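4.2 Closing and Storing the Food Container

1. Wash the lid and body before first use and dry the inside of the rim.
2. Fill to no more than 2 cm below the edge.
3. Set the lid level and press along all sides — corners last.
4. Stand the closed container on its side over a sink to check the seal.

CAUTION: Do not heat with the lid closed.
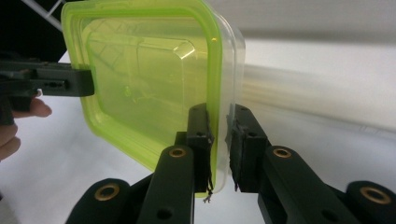 Comments (2)

Elspeth McIver: My green lid only sealed after I dried the rim properly. Step 1 matters.

Wekesa Laizer: Does step 2 apply to soup for the freezer?

This site uses cookies. Accept | Settings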